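Ticket 783: right gripper drops out of pairing during bedding sessions
Project: Wumbei hand-held pair (home build)
Component: Grallavlow logger, firmware branch 24
Status: open, workaround in use
Opened: Thursday, December 18, 2025

Symptom
Right unit stops logging finger width partway through a take. Video continues. Left unit unaffected. The logger reports "width stale" and holds the last value until restart.

Steps to reproduce
Start both units from the Ondlow script. Wait for sync. Fold or pull a sheet with both grippers for at least 4 minutes. The fault does not appear on the bench with the units held still.

Tried so far
Swapped batteries between units. No change.
Reflashed right unit. No change.
Replaced the width encoder cable. Dropouts went from every take to 2 takes in an evening.
Moved the encoder cable to the left unit. Left unit then failed the same way once.
Lowered log rate in the Suldale config. No change, reverted.

Notes
Cable is the main suspect, but the new one should not fail at all. The crimp at the board end carries load when the fingers close on thick fabric. Strain relief is a dab of hot glue at present. 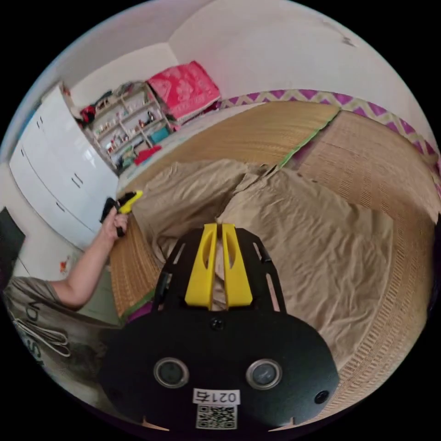 Right unit (label 021右) over the sheet, second unit in the left hand.

Workaround
Restart the logger between takes and discard any file with a flat width trace.

Next
Print a clamp for the board end of the cable. Recrimp both units. Rerun the sheet task with debug output on and attach the logs to this ticket.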